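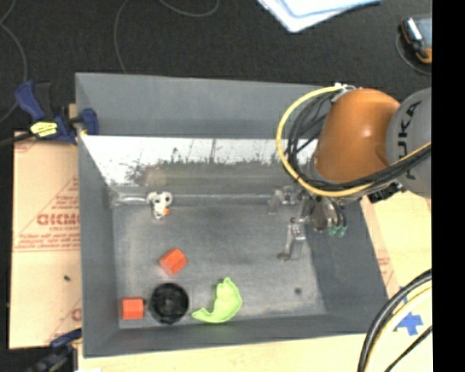
Scan the envelopes too, both sides, before you throw a single one in the recycling, said the comment under my May entry, and you'll thank me when you get to the sports days. Well, I'm at the sports days, and yes, thank you, whoever you are (you didn't sign it, please sign the comments!).

June, 8:40 a.m.

Picking up where I left off with the Gismont negatives. For anyone joining in the middle: the newspaper gave us 1,150 negatives when they cleared out the Chiu Street office, nearly all of it local stuff, carnivals and store openings and big-check handovers, and I'm on the box marked SCHOOLS / MISC. There are 226 in this box. I had hoped to be through it by now and I'm nowhere close.

The envelopes are the whole story with this box. The photographer's desk wrote the job on the front in pencil, usually the school and one word, like "swim" or "choir" or my favorite so far, "hats." The back is where the good stuff is. Somebody used the backs for which picture ran, what page, and who phoned up afterward wanting a print. On the Favomby field day envelope there's a complete list of the relay team in running order, left to right, and it doesn't appear anywhere else that I can find. If I'd scanned only the fronts we would have had four kids holding a baton and no idea who they were.

So, new routine as of this morning. Envelope front, envelope back, then the strip, then the single frames, all with the same job number so they stay together when the folder gets sorted. I tried putting the envelope scans in their own folder last month and it was a mess, I kept losing the match. Same number, add E1 and E2 on the end. Please stick to that if you're doing a session, even if you hate it. We can argue about it after the box is done.

Scanner notes. The Mukano holder is still bowing in the middle, and the longer strips come up soft on the third frame. I rescanned one strip three times before I believed it was the holder and not me. Flipping it so the curl faces down helps a lot. Laying the plain glass on top helps more, but then I get those rainbow rings across the sky in anything taken outdoors, and with field days that's everything. For now: curl down, no glass, and check the third frame at full size before putting the strip away.

I also went back and forth on resolution (again). I did the same hurdles picture at the high setting and at the one below it, and on my screen I honest-to-goodness can't see a difference except in the file size. The grain is just bigger and better looking at the high one. Going with the lower setting for everything except group shots. On group shots people are going to want to zoom in on one face in the back row, and I'd like that face to hold up.

11:15. Found a mix-up. The envelope says "Gismont Elementary, harvest" and what's inside is plainly a winter thing, with snow on the playground wall and everybody in mittens. I've looked through the ones on either side and the harvest strip isn't there. I've put a paper flag in it and scanned it as it is, with a note in the description field. Don't move it to another envelope, please, even if you're sure. I'd rather have it wrong where we found it than right somewhere we can't trace.

Spelling question, still open: two envelopes have "Favombey" with an extra E. I'm typing it the way it's written in the transcript field and the normal way in the place field, so a search finds it either way.

2:30. Slow afternoon. Did the choir set, which is lovely, really sharp, and whoever took it got down low so you can see all the mouths open at once. One girl in front is looking straight into the lens and very much not singing. I'd put that one forward for the page in the paper if they ever ask us for some.

We're down to the last pack of sleeves. They come in packs of 200 and I want 2 more packs before I start on CARNIVAL. Gloves are fine, there's another box behind the door. Left off at the envelope marked "pets day," fronts and backs done, strips not started.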